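Computer Hardware Basics, Handout 3: Inside the Desktop Case
Prepared by Noreen Zaidi for the evening group at Nirstead
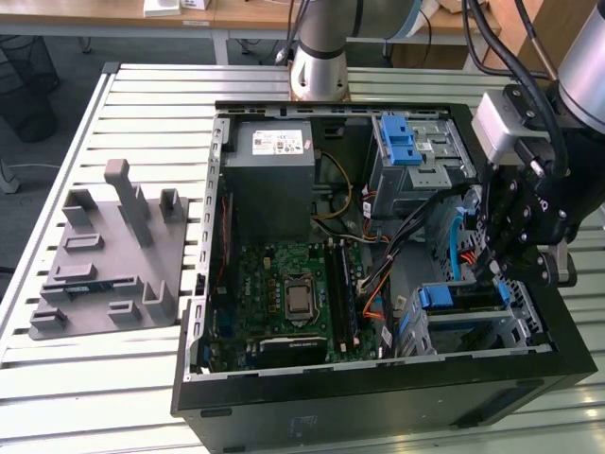
Before you touch anything

Shut down the computer, pull out the power cord, and press the power button one time. Lay the case on its side so the open side looks up to the ceiling. In this position the cards and cables stay where they are and you can use both hands. Touch bare metal of the case before you touch a board.

Please do not open the power supply itself. It is the gray unit with the white label, and inside it can keep a charge for a long time after the cord is out. In our course we only remove it as a whole.

The main parts

Motherboard. The large green board. All other parts are connected to it, directly or with a cable.

Processor (CPU). It sits in the socket near the center of the board, with a metal frame that holds it. The square silver surface is the heat spreader. The cooler must be taken off before you can see this surface. When you put the cooler back, clean the old paste and use new paste, as much as one grain of rice.

Memory slots. They are next to the socket and have black latches at the ends. Open the latches before you pull a module. If a module does not go in, turn it the other way and compare the notch. Do not push harder.

Graphics card. The black card at the lower part of the board. On many boards there is a small lock at the end of its slot, and students often forget it.

Drive bays. In this case there are two, both made of metal, and each one has a blue latch. Blue or green plastic inside a computer usually means "you may move this with your fingers, no tool is needed."

Cables

The yellow, black, orange and red wires come from the power supply. In a standard supply, yellow is 12 volts, orange is 3.3 volts, red is 5 volts and black is ground. The thin flat cables are for data. The light blue one is a SATA cable. The color of a SATA cable has no meaning for its speed, this question comes every year.

Hold a cable by the connector, never by the wires. Before you disconnect, write down where each cable goes.

Homework

Read chapter 9 and draw your own plan of the case, with names of the parts. Parveen Shaikh will collect the drawings at the start of next class. If you missed the first practice, ask Anum Warraich for the list of tools.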